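# Unit 6: Recording demonstrations by remote control

Course handout, Edangate lab section. Read before the second practical. 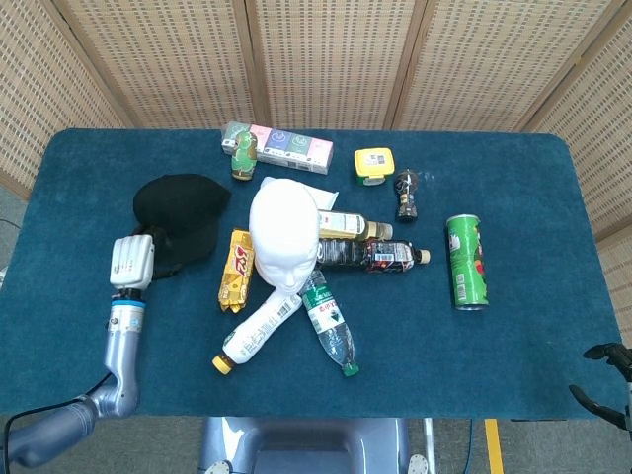
*Fig. 6.1. Tabletop task from the robot's head camera. Cap at left, mannequin head at center, mixed objects around it.*

## 6.1 Two ways to show a task

In hand guiding, the operator holds the arm and moves it through the motion while the joints are held compliant. In remote control, the operator moves a separate input device and the robot follows. Hand guiding gives good contact feel but puts the operator's body in the camera view. All recordings in this unit use remote control.

## 6.2 The cap task

The written instruction is: "Pick up the cap and place it on the head." In Fig. 6.1 the left hand is next to the cap, with its fingers curled. The cap is crumpled, crown up, so the brim direction has to be read from the image before each grasp. The head lies face-up, and the bottles and packages close to it limit the approach.

Points to settle before recording:

- which hand does the grasp, and where the other one waits
- where on the cap the fingers close (crown or brim)
- the approach height over the bottles near the chin
- what counts as done

Write these down once per session. Two operators who grasp the cap differently produce data that is hard to learn from in small sets - keep one strategy for the first 100 episodes, then vary it.

## 6.3 Recording procedure

1. Home both arms and check that the head camera covers the whole tabletop.
2. Place the cap and the surrounding objects according to the layout sheet.
3. Start the Dallent logger and wait for the ready tone.
4. Perform the task at a steady speed. Do not pause above the object to think.
5. Release, retract, stop the logger.
6. Mark the episode as keep, discard or review.

An episode longer than 90 seconds is stopped and discarded. A failed grasp followed by a clean second attempt goes under review.

## 6.4 Worked figures

The Duvine set had a target of 200 episodes. After review, 154 were kept. Most discards came from late logger starts, where the first motion of the arm was missing.

## 6.5 To hand in

One page per group: your layout sheet, your definition of done, and the keep/discard counts. Groups using the Ko controller should also note the motion scaling setting.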